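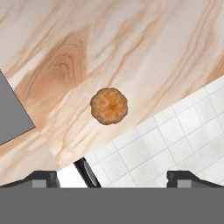

Section 5. Recording Demonstrations in the Simulated Kitchen

5.1 Purpose

This section describes how an operator records demonstrations with the Gimulia simulator for use in training a handling policy. It applies to the single-object countertop tasks supplied with the Irnard task library. Tasks with doors and drawers are covered in Section 6.

Revised Oct 1, 2025. This text replaces the March revision in full.

5.2 Before You Begin

Confirm that the following are in place:

- The simulator is installed and the license check has passed (Section 2).
- The hand controller has been paired and centered (Section 3).
- The storage drive has at least 84 GB free.
- The operator has completed the practice task without a fault message.

NOTE: Operators at the Skelutville site save to the shared drive and may skip the free space check.

5.3 Loading a Task

1. Open the Task menu and select Countertop, Single Object.
2. Select a kitchen layout. The surface finishes, such as wood grain and wall or floor tile, are set by the layout and cannot be changed separately.
3. Enter a seed number, or leave the field blank to have one assigned. The seed sets the starting position of the object and of the arm.
4. Select Load and wait for the status light to turn green.
5. Switch to the wrist view. Both gripper fingers should be visible at the bottom of the view, spread apart, with the gray body of the gripper behind them.
6. Check that the target object lies fully on the countertop. In a view such as the one at the head of this section, the round orange food item rests on the wood, clear of the fingers, and no other loose object is on the counter.

If the target is missing from the wrist view, switch to the room view before rejecting the seed. Some starting positions place the object outside the wrist view by design.

CAUTION: Do not move the hand controller while a task is loading. Movement made during loading is applied when the task starts and may drive the gripper into the counter.

5.4 Recording a Demonstration

1. Press Record. A tone sounds and the episode number appears in the status bar.
2. Hold the controller still for one second.
3. Move the gripper toward the object at a steady speed. Keep the fingers open during the approach.
4. Lower the gripper until the fingers are on either side of the object. Flat objects require a low approach. Contact between the fingertips and the counter is permitted if it is light.
5. Close the fingers and wait for the contact marker.
6. Lift the object clear of the counter and carry it to the goal area named in the task text.
7. Open the fingers, raise the gripper, and press Stop.

An episode ends automatically after 200 seconds. Episodes ended in this way are marked Incomplete and are left out of the training set.

NOTE: A missed grasp does not require a restart. If the object is still within reach, open the fingers and try again. Recovered grasps are useful to the learning system and should be kept.

5.5 Reviewing and Labeling

1. Open the episode in the Review panel and play it from start to finish.
2. Assign one label: Success, Recovered, or Failure.
3. Compare the task text with the object handled. Correct the text if the wrong object is named.
4. Select Save. Unsaved labels are lost when the panel closes.

Failure episodes are stored in a separate folder. They must not be deleted.

CAUTION: Do not trim the opening second of an episode. The Holmgren converter uses it to line up the arm positions with the camera views, and a trimmed file will be refused.

5.6 Size of a Set

A complete set for one task consists of 12 layouts with eight accepted episodes each. Only episodes labeled Success or Recovered are accepted. Use a new seed for every episode. The progress bar in the Task menu shows which layouts are still short.

Operators should take a break after each layout. Export of a completed set is described in Section 7.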